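Home » Desk & Office » Reviews

Kernden folding phone stand: six weeks on my table

Posted by Fongchan Rojanasak
Filed under: stands, small stuff, things under 20 bucks

I've been through a silly number of phone stands. The first one was a bent piece of wire that came free with a case, then there was a bamboo block that looked gorgeous and blocked the bottom of the screen, and last winter I had a gooseneck thing from Grindlow that drooped every time I typed on the phone. So when the hinge on that one finally gave up in October I went looking for something plain, white and adjustable, and ended up with the Kernden.

I'll start with the part I like best, and that's the base. It's flat and rectangular and it just sits there. My table has a blue-gray carpet top (long story, it used to be for card games and I got attached to it) and a lot of stands hate carpet. The little wire feet sink in on one side and suddenly you're watching everything at a tilt. The Kernden doesn't care. I've had it on the carpet, on the kitchen counter and on a stack of cookbooks, and it stayed level on all of them.

The back panel has a dimply texture all over the front. I thought that was only for looks, but it does seem to keep the phone from sliding sideways when I poke at it. There's a small lip at the bottom that the phone rests on. It's short! If your case is one of those big rugged ones, measure first. My phone in its slim case fits with a hair to spare, and my sister's chunky one sat on the edge and looked nervous, so she took it off and went back to leaning hers against the fruit bowl.
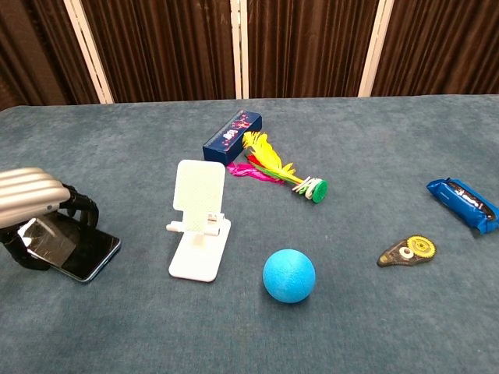 The stand on the carpet-top table, among a few other things.

Now the hinge. It came stiff, really stiff, to the point where I needed both hands to move it the first couple of days. It has loosened up since, and I'd call it about right now: I can tip the panel back with one hand if I hold the base down with the other. I keep it fairly upright for video calls and lean it back for recipes. What I can't do is tap hard near the top of the screen when it's leaned all the way back, because the whole thing rocks. For scrolling and pausing a video, no problem. For typing a long message, pick the phone up.

It also folds, sort of. The panel comes down toward the base and you get a flat-ish slab that slides into the side pocket of my bag, though I wish there was a catch to hold it shut. Twice now it has opened itself up in there and grabbed my headphones. A rubber band fixes that, but I shouldn't have to bring my own rubber band.

Charging: the cable is the weak spot. With the phone standing up tall, a straight plug hits the base before the phone is all the way down on the lip. Turn the phone on its side and you're fine. I bought a right-angle cable from Kauppinen and haven't thought about it since, but add that to the price if you mostly use your phone upright.

Cleaning is the other small gripe. White plus dimples means every bit of dust and toast crumb shows up, and a cloth just skates over the top. I go at it with an old toothbrush on Sunday when I do the rest of the table, and it comes up nice again. If they made it in gray I'd have bought the gray.

I did try the Zavoleo stand for a weekend before I settled on this one (a friend lent me hers). That one is heavier and the hinge is smoother right out of the box, so if it's going to live on a desk forever and you don't mind paying more, have a look at it. But it doesn't fold at all, and I move mine every day, from the table to the kitchen and back, and sometimes out to the porch.

Good: stays level on soft surfaces, grippy panel, light enough to carry.
Not so good: short lip, no catch when folded, upright charging needs a different cable.

I'm giving it 4 out of 5. Would I buy it again? Yes, and I probably will, for upstairs.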